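Teodora Georgiev
Thursday, July 19, 2018

ok so I have been threatening to do a thread on how I set a breakfast tray and enough of you voted yes in the poll that I'm doing it. This is long. Get a coffee. 1/

Background for the new people (hi! there are a lot of you since the soup bowl post, I'm at 2893 followers which is completely bananas for an account that is mostly dishes): I have loved trays since I was a kid. My grandmother brought everything out on one. Tea, pills, the mail, a single peach. If it came on a tray it was an occasion. 2/

I moved to Hovton in May and the new place has a kitchen the size of a closet and no room for a real dining table. So I eat breakfast in the armchair by the window, and the tray IS the table. I have gotten very particular about it and I'm fine with that. 3/

First thing: size. Everybody buys too big. I had a giant one from Nudell, gorgeous, handles and everything, and I couldn't get it through the kitchen door without turning sideways like a crab. Spilled an entire bowl of cereal on the hall rug doing the crab walk. It now lives under a plant. 4/

What you want is a tray that holds one bowl with room left over for a spoon and a piece of fruit. Or one bowl and one cup if the cup is small. If you're fitting a bowl, a plate, a mug, a juice AND a newspaper you are running a hotel and you should be charging for it. 5/

Second thing: the rim. You need one. It can be low, mine's low, but a flat board with no edge at all is just a way of dropping things from a slightly greater distance. Rounded corners are nice too, easier to wipe out, no crumbs packed down in there. 6/

Third thing, and I will fight about this: a quiet color. I know the bright printed ones are fun in the store. I've bought them! But then you put down a blue bowl on orange lemons and your eyes hurt before you've had anything to eat. Beige, cream, pale gray, any of those. Let the bowl be the pretty one. 7/

(I do allow ONE drawing. Small. Off in a corner where the dishes won't sit on it. This is the rabbit exemption and you're about to see why) 8/

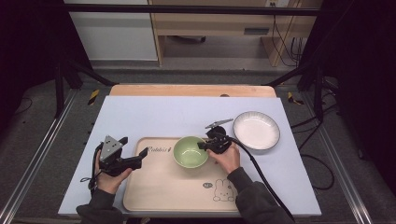
the rabbit tray, green bowl in the middle, gray-rimmed plate waiting its turn 9/

LOOK at the little guy. He has a speech bubble!! And then it says Rabbit in cursive up in the other corner in case you were wondering what he was. I've wanted this tray for so long, I can't tell you. 10/

And see how the bowl goes in the middle and you still get the name and the face? That's what I mean about keeping the drawing in a corner. I've seen trays with a big cat right in the center and it's adorable until the first time you use it and then it's a bowl with whiskers sticking out. 11/

Ok the bowl. Pale green ceramic, lighter on the inside, a bit of a flare at the top. The flare matters to me because I'm a yogurt person and you want somewhere for the spoon to go on the way up. Straight-sided bowls are for soup and for people with better aim than me. 12/

I was nervous about green on beige. It looked kind of hospital in my head? But in real life it's so soft together. Sort of pistachio ice cream and cone. My sister said "it looks like a dentist's office that's trying" and she's not invited to breakfast. 13/

The lighter glaze inside is the thing I'd look for if you're shopping. Food looks better on it. Oatmeal in a dark bowl looks like a construction project. Oatmeal in a pale bowl looks like you planned it. 14/

Now the plate. Shallow, white, thin dark gray line around the rim. The plate is for toast and it's the part I go back and forth on the most, because there are two schools here and I have belonged to both of them. 15/

School one: plate goes on the tray, under the bowl. Catches drips, looks fancy, very brunch. But then where's your toast? Balanced on the edge of the plate, leaning on the bowl, getting soggy on one side. I did this for years. I have eaten so much half-soggy toast. 16/

School two: plate stays off the tray completely, up and to the right, and the tray is only for the bowl. That's where I've landed on table days (weekends, when I clear off the work surface and sit up straight like a person). You reach over for toast, you come back for yogurt. 17/

On armchair days there's no plate at all. Toast goes on a napkin on the arm of the chair. I'm not proud but I'm not stopping either. 18/

Someone always asks about matching sets so let me get ahead of it. I don't match! I had a full matching set from Dimitriou when I got my first apartment, everything the same speckled brown, and it was like eating inside a paper bag. One by one they chipped and I didn't replace them and I was secretly so happy. 19/

My only rule is that everything on the table should be able to sit next to white without looking dirty. Pale green, yes. Beige, yes. That thin gray line on the plate, yes, because it's dark but there's hardly any of it. The old brown stuff, no, never, goodbye. 20/

Where to put the bowl: middle. I've tried it off to the left so there's a big open space on the right for a cup. It looks so good and then you pick the tray up and it tips, because a full bowl of anything is heavy and your wrists aren't ready for it at seven in the morning. Middle of the tray, every time. 21/

Set the bowl down FIRST, then the small things around it. I used to put the spoon and napkin down all nice and then try to lower a full bowl in between them and I'd always catch the spoon. Always. Big thing first, little things after. 22/

And put the bowl down by its sides, down low, not with your thumb hooked over the rim. Your thumb goes in the yogurt. You know it does. 23/

Washing: the bowl and plate go in the dishwasher. The tray does NOT, or at least mine doesn't. I put a printed tray in there once years ago and the picture came off in little flakes and I found a piece of a tulip on a fork. Warm water, soft cloth, dry it right away, stand it on its side against the backsplash. 24/

Also please don't stack bowls on your tray for storage. I know it's tempting when the cupboard is small, mine is tiny, but the foot of the bottom bowl scratches and you'll have a gray ring right in the middle forever. Ask me about the Nudell one. Plant's covering it. 25/

Answering a few now because my replies are a mess:

Where's the bowl from? Flea market in Kestport, the one in the parking lot behind the train station. No stamp on the bottom that I can make out. She wanted six dollars, I gave her six dollars, I'd have given her twenty. 26/

Does it hold enough? For me, yes! I do yogurt, half a sliced pear and a handful of granola and there's room to stir. My brother would need three of them. 27/

Can you use a tray like this for kids? I mean sure, my niece would lose her mind over the rabbit. But I'd skip the ceramic and give her plastic until she's done with her throwing phase. 28/

What does the rabbit say in the speech bubble? I've decided it's "toast?" and I won't be taking corrections. 29/

Ok that's it, my actual breakfast is getting warm and it's supposed to be cold. If you've got a tray you love, post it under this one, I want to see all of them, even the lemons. 30/30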